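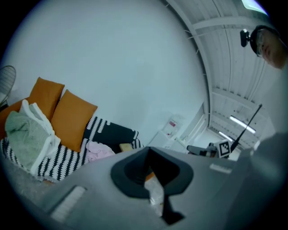
By harborpages | Fiction | Tuesday, May 17, 2022

The Letter Writer

In the year when I worked at the post office in Grolport, I lived above an old woman who could not write. She could read a little. She read the names of the shops and the numbers on the buses, and she read prices very well. But her hand had never learned to make letters, and at the age when I met her she did not want to try anymore.

She found out about me from the uniform. One evening she stood on the stairs with her coat on, although she was not going out, and she asked if it was true that I worked with letters.

"I work with stamps," I said. "And with parcels. I am at the third window."

"But you can write."

I said that I could, but that English was not my first language and I made mistakes. She thought about it for a moment. Then she told me that her sister would not see the mistakes, and she went down again and left her door open, so I understood that I was invited.

The sister lived in Cledmont. It is four hours from Grolport if you take the train as far as Skililton and after that the bus, the 43, which goes over the hills and stops at every farm. They had not seen each other for many years. There had been a quarrel about their mother's house. I learned about the quarrel in small parts, on different evenings, and it was never told two times in the same way. In one version there was a man who offered to buy the house, and the sister sent him away. In another version there was no man at all, only a roof which had to be repaired for 900 dollars, and the two sisters each believed that the other one should pay.

The first letter was very short. She spoke and I wrote. She sat straight in her chair, as people sit when they wait for a doctor.

"Write that I am well," she said.

I wrote it.

"Write that the winter was long."

I wrote it.

"Now write that I have still got the blue dish."

I asked her what blue dish it was, and she said that this was not necessary for me to know. So I wrote the sentence and she took the pen from me and made a small cross at the bottom of the page, with a circle around it. That was her name. I put the letter in an envelope and wrote the address, 693 Treloar Road, Cledmont, and the next morning I stamped it myself at the third window, very straight, with more attention than I gave to other people's letters.

The answer came after two weeks. I carried it up the street inside my jacket because it was raining. She did not want to open it alone and she did not want me to read it aloud immediately. First she made coffee. Then she moved the coffee to the other side of the table. Then she cut the envelope with a knife and gave me the page.

It was written in a neat, round hand, in blue ink, and the sister was also well. In Cledmont the winter was long, too. About the dish she said only: You may keep it.

"You may keep it!" said the old woman. "She says to me that I may keep it. Read it one more time."

I read it one more time. She became red in the face, and she walked to the window and back. I was afraid that I had done something wrong, that I had helped to start the quarrel again. But when she sat down I saw that she was very happy. 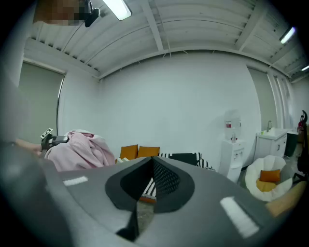 Reading time: 7 minutes

After that we wrote every second week. I came down after supper, when I had changed from my uniform, and I brought my own paper because hers was too thin. The letters became longer. I learned what the mother used to cook, and how the younger of the two once fell through the ice and was pulled out by her braids. I learned that the river at Cledmont has a color like tea. I had never been there, but after some months I could have walked from the station to the church without asking anybody.

And I must confess that I began to change things.

It started with a very small thing. She said, "Write that it was stupid of her to sell the piano." I sat with the pen over the paper, and I thought of the sister, who would unfold this page in her kitchen, and I wrote: I often think about the piano. It seemed to me a better sentence. It was also shorter, and I was tired that evening. She made her cross with the circle and I closed the envelope.

The next time I changed two sentences, and the time after that I did not change anything, but I added one. I wrote: I hope that your knee is better. She had not said this. But she would have said it if she had thought about it, so I told myself.

The letters from Cledmont became softer too. The sister thanked her for the question about the knee. The sister wrote that she remembered how well the old woman used to sing. When I read this aloud, the old woman made a strange face.

"I never sang," she said. "She was the one who sang. I was told to move my mouth and be quiet."

"Maybe she forgot," I said.

"She does not forget such a thing."

I looked at the page again, at the round handwriting. In all this time I had never asked myself who was holding the pen on the other side. The sisters had gone to the same school, or rather they had both stayed home from the same school. If one of them had never learned to write, why should the other have learned it?

I did not say anything about this. But that night, after I had gone upstairs, I could not sleep. I lay there and thought about somebody in Cledmont, a neighbor, a young teacher perhaps, or a boy who was paid with cake, who sat at a table every second week and heard some hard sentence and made it softer before it touched the paper. I thought of the two of us sending these polite letters to each other, over the hills, by the 43.

In my next letter I made a test. At the end, under the cross, I wrote very small: To the one who reads this aloud. Does she like to get these letters?

I was ashamed of it all day at work. I gave a man the wrong change, and I sent a parcel for Skililton into the bag for overseas and had to climb in after it nearly to my waist.

The answer took three weeks. Under the last line, in the same blue ink but in smaller letters, there was written: She keeps them in the bread box. She is not as kind as I make her. Is yours?

I read the letter aloud and I stopped before this line. The old woman watched me. She could read a little, as I told already, and I have never known how much a little was.

"Is there more?" she asked.

"No," I said.

"It looks like there is more."

"It is the date."

She nodded and poured the coffee. We talked about what we would answer. She wanted to write about the price of eggs, and that the people across the street had painted their door green, which she did not like. I wrote everything exactly in the way she said it. It was the first time for many weeks that I wrote it so, and it went slowly, because I was no longer used to it.

Then she said, "Write that she should come in April. When the road is dry."

I wrote it.

"Write that I will not pay for her ticket."

I lifted my pen. She looked at the pen and then at me, and she waited, and the coffee was getting cold between us. I could hear the radio of the people next door. I wrote: I will not pay for your ticket.

"Good," she said, and made her cross.

In April I was given a week of work in the sorting hall, where there are 1,000 little boxes in the wall and you stand the whole day on a stone floor. I came home late, and my feet were like two loaves of bread. On the Friday I heard voices from behind her door. They were loud. They were both speaking at the same time, in the language of their village, and from that I understood only one word, which was the word for roof.

I stood on the stairs for a while with my shoes in my hand. On the step outside the door there was a young man in a green coat, with a cup of coffee on his knee. He had a blue stain on the side of his middle finger. He moved over a little so that I could sit down too.

"Have they been like this for a long time?" I asked him.

"Since lunch," he said. "Before that they ate."

Inside, something was put down hard on the table, something heavy, like a dish. We both listened if it was broken. Then the shouting went on, and he offered me the other half of his coffee.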